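Washing and Keeping Football Gear

Jerseys

Turn the jersey inside out before it goes in the wash. Numbers and lettering crack when they rub against the drum. Close any zippers on the other clothes in the load, or wash jerseys on their own.

Grass stains come out best in cold water. Work a little liquid detergent into the stain with an old toothbrush, leave it 17 minutes or so while you deal with the pads, then rinse. Hot water sets grass and blood both. For mud, let it dry all the way and knock it off outside first.

Skip fabric softener. It coats the mesh and the shirt holds sweat the next time out. Half a cup of white vinegar in the rinse takes care of the smell.

Hang jerseys to dry. If you must use the dryer, use the no-heat setting. Lay shirts flat on a clean bed or table to fold them, sleeves in first, with the number facing up so you can find the right one on game morning.

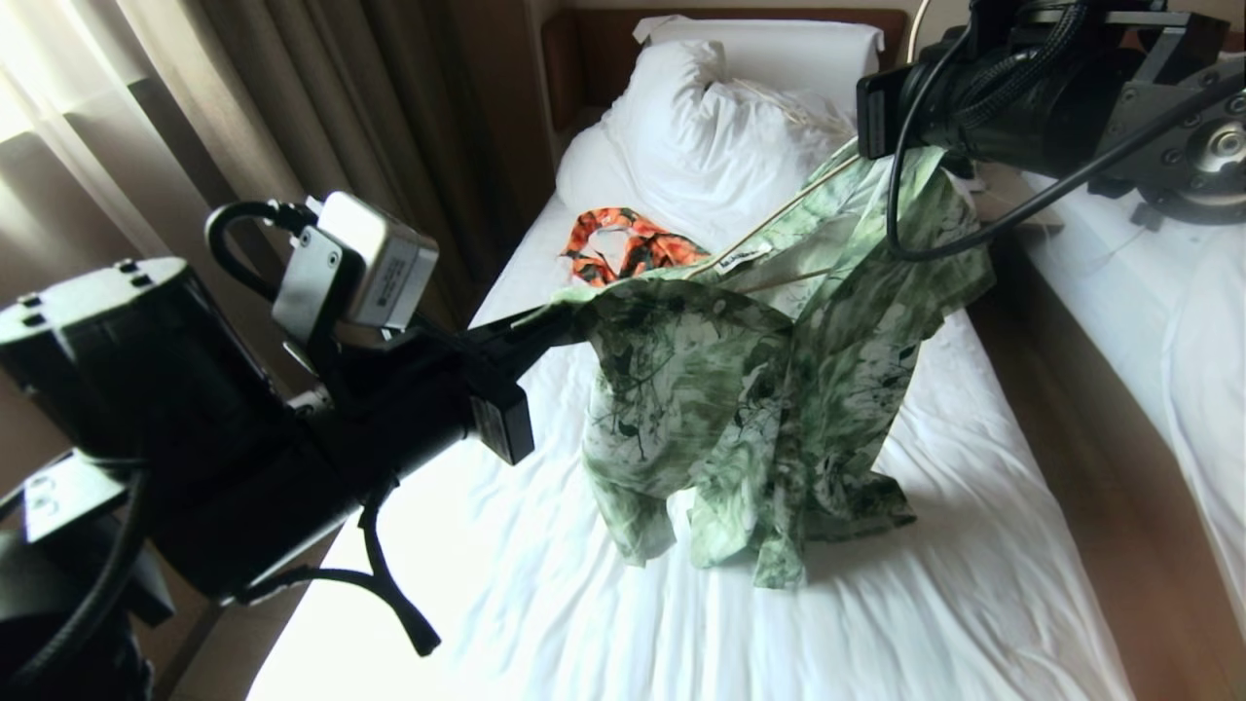
Old cotton fan shirts can take more heat than game jerseys, but check the tag. Prints from the Markbridge booster sale run in the first wash, so keep them away from white socks and pants.

Pants

Take the pads out. All of them – the knee pads are the ones that get left in. White pants go in a bucket of cold water with a scoop of oxygen cleaner overnight. Don't use chlorine bleach on anything stretchy. It turns yellow and the waistband gives out.

Shoulder pads and helmets

Wipe them down after every practice with a damp cloth and mild soap. Stand the pads up so air gets under the arches. A box fan on low will dry a set in 2 hours.

Helmet liners come out on most models. Wash them by hand and put them back only when they are dry. Keep solvents off the shell, including the stuff sold to remove decal glue.

Cleats

Bang the soles together outdoors. Pull the insoles and stuff the shoes with newspaper, changing it once before bed. Don't set them on a heater – the glue lets go.

A dab of petroleum jelly on the stud threads in July will save you a fight with the wrench in November.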